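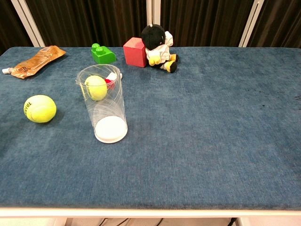 Trokcombe, November

4. Re-covering your work table with the Kwofie felt kit

I've done this on my own table more times than I'd like, and the blue cloth is still the one I go back to. It's soft, it's quiet, and pins don't skate off it!

1. Clear the table and wipe the top down. Let it dry for 20 minutes (I go make coffee).

2. Unroll the cloth face down and leave it flat overnight. Mine always comes out of the tube with a big curl in it, and that curl will fight you.

3. Peel back 8 inches of the backing paper, no more. Line that end up with the short side of the table and press it down with your palm.

4. Keep going a little at a time, pulling the paper with one hand and smoothing with the other. If you get a bubble, lift and re-lay.

CAUTION: Don't use an iron on the bubbles. I did, once, and the glue came right through.

5. Trim along the edge with a fresh blade. Cut away from yourself, and keep any cords well out of the way.

6. Wait 2 hours before you put anything heavy on it.

Note: Brushed one way the cloth looks lighter, brushed the other way it looks darker. It's normal for this kind of nap. A soft clothes brush evens it out and picks up specks too.

Related guides
Choosing a cloth color
Harkow folding legs: fitting and leveling
Getting wax out of felt

We use cookies to remember your settings. Accept | Manage

© Odness Table Supply | Contact us | Back to top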